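The page-turners of Raltside
A school robotics club, a music stand and a very patient band teacher

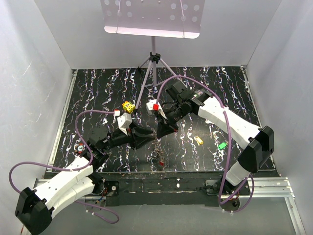 It started with a cold draught and a clarinet solo. Dorottya Oláh teaches band at Raltside Secondary, and at the June concert the year before last somebody propped open the gym doors, the sheet music went everywhere, and her second clarinet finished the piece from memory and sheer nerve. Most teachers would have bought a box of clothes pegs. Dorottya went down the hall to the robotics club and asked, only half joking, whether a robot could be taught to look after a music stand.

The club took her at her word, as fifteen-year-olds will. They meet after school in the old metalwork room, which still smells faintly of cutting oil if the heating has been on, and they work at a black table with pale walls on three sides and an arm at each front corner. The arms are called Elton and Owino. Elton was named for the obvious musical reasons (there was a vote, and a recount) and Owino for a street one of the founding members used to live on. Both have white links, black joints and a black gripper with a camera mounted at the wrist, and both trail a purple cable that the students have tied down with small white cable ties and still manage to snag.

I went along expecting to see pages turned. What I mostly saw was teenagers arguing about elbows. Two arms reaching for the same spot have to agree on who gets out of whose way, and the club has spent the better part of a term on the few centimetres where the grippers nearly touch. "They're like kids sharing a desk," Dorottya told me, pulling her cardigan tighter. "You can tell them both to be polite, and then neither of them moves."

So the paper has had to wait. They practise first on little things, tags and small toys mainly, picking them up and handing them across, while the music stand waits its turn at the back with its wire page holders hanging down over the plate. Those holders are the real villains of the story. One arm has to swing the wire aside and keep it there while the other takes the corner of a page, and a page, as anyone who has played outdoors will tell you, has its own ideas.

The money side is modest. A sausage sizzle and a raffle brought in $1,249, and a good chunk of that went on cables and replacement gripper tips. The table itself was handed down, scuffs and all, and the front beam has the scars to show for it. I rather liked that. My own high school shop class ran on the same principle, and I still have the wobbly spice rack.

The club has six regulars now, and four of them also play in the band, so there's a fair bit of trading favours – a flautist debugs code at lunch, a programmer gets help with her scales. They're entered in the Girnton schools' showcase, where each team gets two attempts at its task, and the plan is for the arms to turn pages for a live duet. Dorottya has picked something slow. She has also asked both players to learn it by heart.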